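Exposure lock and the wrist stream, continued

Where I left off in September: the grasp planner on the Rodeleo stack was rejecting far too many candidates from the wrist camera, and I had blamed the segmentation weights. I was wrong. The weights are fine. The fault was in our own capture node, which locked exposure once at start-up and applied the same value to every stream.

The head camera tolerates this. The wrist cameras do not, as they spend a good part of any approach with something close in front of the lens. Mean luminance drops, the segmenter returns a fragmented mask, and the planner discards it before scoring.

I re-ran 2457 wrist crops offline with a per-stream gain correction. Of those, 2345 gave a mask the planner would accept. The remaining 104 I looked at by hand were mostly close views of a single flat face, where more gain brings up noise and very little else. For that group I now hold the last good mask, propagate it through the forward kinematics, and expire it after 5 cycles. It's crude. It also depends on the hand-eye calibration being current, so Sokmont (our calibration tool) now refuses to start the planner on a stale file.

Two other changes went in on Wednesday:

The luminance histogram is logged beside each mask, which makes the failures searchable.

The head camera supplies the coarse colour prior for the scene. The wrist stream can refine it but no longer overwrite it.

Still open is timestamp skew between the head and wrist streams. I've been treating it as constant and I doubt that it is.

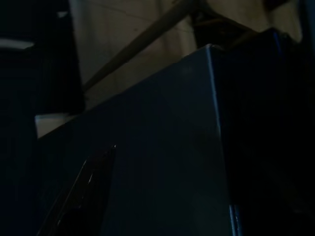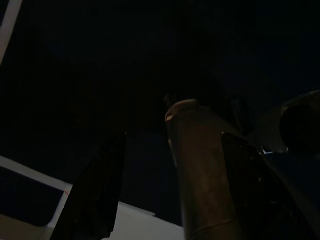
Wrist stream in the first two, head stream in the last.

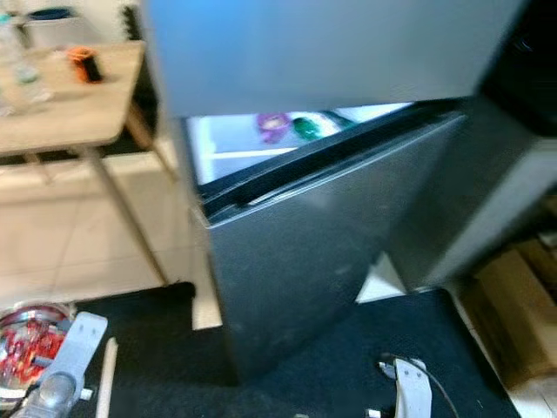 Zulema Farías wrote back that holding a mask for a fixed number of cycles is asking for trouble once the arm slows down, and that she would expire it on distance travelled at the wrist instead. She also wants the skew measured before any more tuning goes into the prior. I've opened a branch for the distance version and will run it against the same crops.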